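Filed under: Home & Service Robots > Faults, Failures and Safety

We use cookies to keep you logged in and to count visits. By staying on this site you accept this. Manage settings

Gripper let go after a stop, anyone else?

mopbucket_jen wrote:
Okay, need some brains on this one. We run a two-arm Tulo on a mobile base with the Nemeck wrists, doing kitchen stuff, mostly fetching and clearing up after people eat. It's been pretty good since September! Then last night the right hand dropped a full jar while it was working at the fridge. I'd hit the stop because somebody was walking up on its blind side, the arm froze the way it should, and then maybe a second later the fingers just relaxed. Jar on the tile, brine everywhere, pickles under everything.

I always thought the stop held the grip. The manual (I'm on page 155, send help) says "safe state" over and over and never says what the fingers do in it. The wrist camera is no use for working it out either, you mostly get your own fingers in the dark and a bit of glow from the fridge.

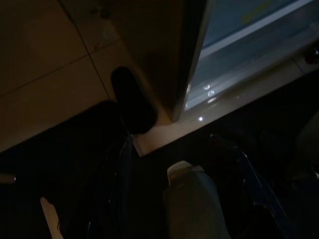 Grip force was set at 500 on the controller scale, same as always, and I've repeated it 3 times since with an empty jar. It let go on 2 of them. So it's not every time, which is driving me nuts. Log shows the stop, then a "finger supply low" line, then nothing till I reset.

tinsnips wrote:
Your fingers are losing power with the arm. The arm has brakes, the fingers don't. When you hit stop, the motor supply drops and whatever friction is in the gearbox is all that's holding your jar. Sometimes it's enough and sometimes you're mopping. I wouldn't call that a fault at all, it's doing what it was wired to do.

mopbucket_jen wrote:
But then why did the left hand hold every single time I tried it? Same jar, same setting.

tinsnips wrote:
Stiffer gearbox, less wear, colder grease, who knows. I still wouldn't trust it.

Ovidiu Jitaru wrote:
Going to disagree with tinsnips here. On the Nemeck wrist the finger supply is supposed to come off a separate feed that stays up through a stop, and there's a jumper on the distribution board for it. If one hand holds and the other lets go, I'd look at that feed before blaming grease. We had the same thing at the Flostthorpe workshop and the crimp on the right side was bad. It would carry the idle current fine and sag the moment the arm braked.

grumbleweed wrote:
Can we talk about using the stop button because a person walked up? You want your speed zones doing that job. If you're slapping the button every time somebody wants a drink, the dropped jar isn't your biggest problem.

mopbucket_jen wrote:
It's not every time! The zones are on. They just don't see great behind the open fridge door, so I was being careful. And I take the point, but people are going to be near this thing whatever I do, that's kind of the whole idea. Lunch is a good example. Somebody's sitting right there on their phone, the table's packed, and the arms are working over the top of it. 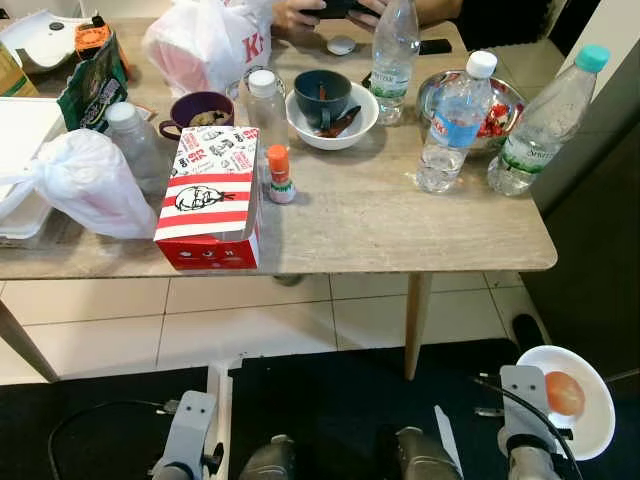 If I have to stop it in the middle of that, I want whatever it's carrying to stay put. Fruit I can live with. A pot of something hot, no way.

grumbleweed wrote:
Then no hot stuff until this is sorted. And nothing made of glass. I'd honestly put that on a note on the wall.

mopbucket_jen wrote:
Fair. Done, it's on the fridge now.

pavlova_bot wrote:
Small thing, but do you want the grip to hold in every case? If it's got somebody's finger and you hit stop, you'd like it to let go. We argued over this for ages on our Cârstea arm and ended up with hold on stop, plus a separate release switch you can reach from either side. There are people in our group who still hate it.

tinsnips wrote:
I'm one of the people who'd hate it. Dropped jar beats a pinched kid.

Ovidiu Jitaru wrote:
Depends on the force. At 500 it's a firm handshake, and you can pry the fingers open by hand with the power up. Try it on a rolled towel first. I'd take hold plus release over a hand that makes up its own mind.

mopbucket_jen wrote:
Update: pulled the cover off the right side around lunchtime. Jumper's in the same position on both hands. One of the feed crimps slid out when I tugged it, so point to Ovidiu. I've redone it and ordered a release switch. I'll run the empty jar again tonight with the log going and post what I get.

tinsnips wrote:
Test it with something full, too. Plastic!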